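Notebook – Balville workshop, sewing and repairs bench
December

Carried on with the wash tests for the small lined goods. Edgardo Galang wants an answer on pre-shrinking before we cut the next batch, and at the moment we are still guessing.

Background, so I don't have to look it up again. The cotton from Rodach comes off the roll stiff with finish. If we cut and sew it straight from the roll, the outer shrinks at the first wash and the lining doesn't, and the lining then bags out at the bottom corners. We had 17 pieces back from the Prolville shop with this complaint, all from the autumn roll. The Salazar cotton is the older stock and has given no trouble, but there isn't enough of it left to matter.

Cut test squares this morning, 40 cm a side, three from each roll. Overlocked the edges with grey thread and marked the warp direction on each in laundry pen. Measured between pen marks set well inside the edge, as the overlocking pulls the edge in a bit and throws the reading out.

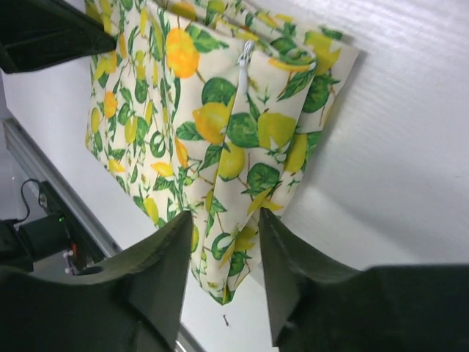
First wash at 40 degrees, ordinary powder, no softener, line dried indoors over the radiator pipe. Results for Rodach: 40 cm down to 38.3 in the warp, 39.4 in the weft. All three squares within a couple of millimetres of each other. Salazar: 39.5 warp, 39.6 weft. So the shrinkage is nearly all in one direction, and that fits with the bags going short and fat after washing.

Second wash of the same squares, same settings. Rodach lost another 2 mm in the warp and nothing I could measure in the weft. Salazar no change. One wash seems to get most of it out. I would still like a third wash before saying so to anyone.

Tried steam on a fresh Rodach square instead of washing. Iron on cotton setting, plenty of steam, both sides, left to cool flat. Only came in to 39.2 in the warp. Not enough by itself. Edgardo was hoping steam would do, as it saves the drying time, but on these numbers it won't.

Checked colour while I was at it. White cotton rag in with each load. No staining from either roll at 40. Did not try 60 and don't see the point, the care label says 40.

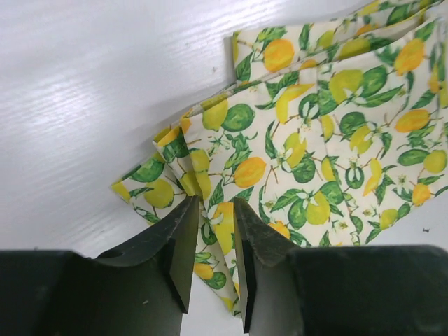
Lemon print on the white table.

Interfacing is the other half of the problem. The light iron-on we use had bubbled on four of the returned pieces, and I had put that down to poor pressing. Having seen the shrinkage figures I think the cloth is moving under it. Fused a strip to one washed square and one unwashed square, 10 seconds each, same iron. Both looked fine when cool. After a wash the unwashed one had bubbled along the warp and the washed one was flat. Need to repeat this with more than one square of each.

Drying is going to be the bottleneck. The roll store has 26 metres of the Rodach left, and the indoor line takes four metres at a time if nothing else is on it. Overnight is enough with the heating on. Asked Edgardo whether the Prolville people would let us use their drying room. He will ring them.

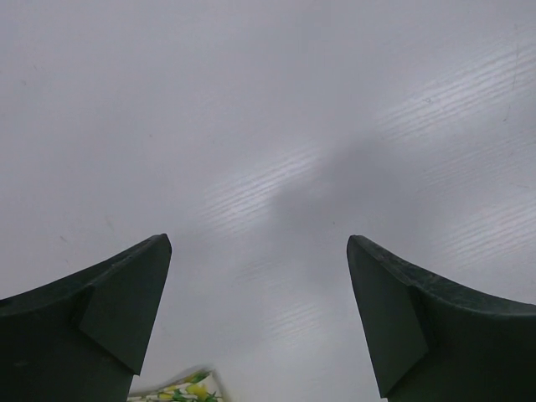

White tabletop, close to.

To do:
Third wash of all squares, then measure again.
Repeat the interfacing test, three washed and three unwashed.
Ask Rodach whether they sell the same cloth already shrunk, and the price per metre.
Change the cutting notes – allow 5% extra in the warp on any unwashed cloth.
New laundry pen, the blue one is fading after two washes and the marks on square 2 were hard to find.

Left the squares on the line at 5.40. Heating is on the timer.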